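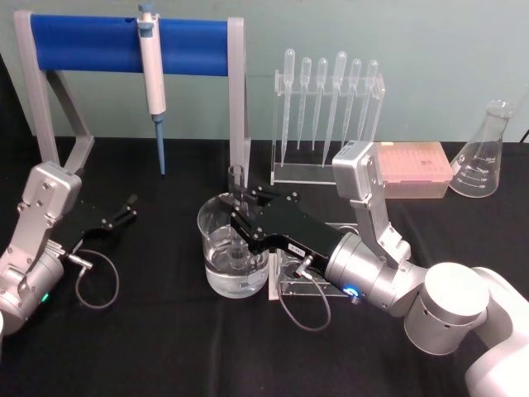

Mirkilham, July

Re: [flurnen-users] Splitting the evening class

Replies inline.

> The Flurnen course book runs to 17 units and we only get 12 evenings
> in the room. Last year we rushed the end and people stopped coming
> after the past tense. Would it make sense to split the group in two,
> beginners and returners, and drop some units for each? Also, does
> anyone have the answer key for the second workbook? Mine stops at
> page 51.

I would split it. We ran a mixed group here for two years and the returners spent most of the first month going over greetings and numbers again. Several of them told me they had been able to do that part before they signed up.

For beginners I'd stay with units 1 to 9 and take them slowly. Unit 6 (asking directions) needs two evenings. The dialogues are long and the recording is fast, and the map in the book doesn't match the one on the handout. Use the handout.

For returners, start at unit 8 so there is some overlap, then go straight through to the end. Unit 14 can be skipped. It is all letter writing, and the forms of address in it are out of date. If someone wants it they can do it at home.

> We are also thinking of moving from Friday to another night.

Ask the group before you do. We moved ours and lost a third of them, mostly people who had arranged babysitters or rides. Friday sounds like a bad night but the ones who come on a Friday tend to keep coming.

On the answer key: the one that stops at page 51 is the first printing. The later printing has the full key, up to page 137, but the page numbers shifted, so from the chapter on weather onward you have to add two. I have a paper copy and can scan the missing part this weekend. Send me your address off list, as the attachment will be too big for the list server.

One more thing on materials. The Boutros dictionary is back in stock at the Urnivus shop, the small one with the green cover. It has no example sentences but the verb tables at the back are good, and beginners can find things in it. The large one is too much for a first year. If you order as a group, put it all on one order, as they charge postage per parcel.

Does your room have a board? Ours didn't the first year and I wrote everything on sheets of paper taped to a cupboard. It worked, but bring your own tape.

I can't help with the fall exam dates, they haven't sent them to me either.

3 comments
Share 12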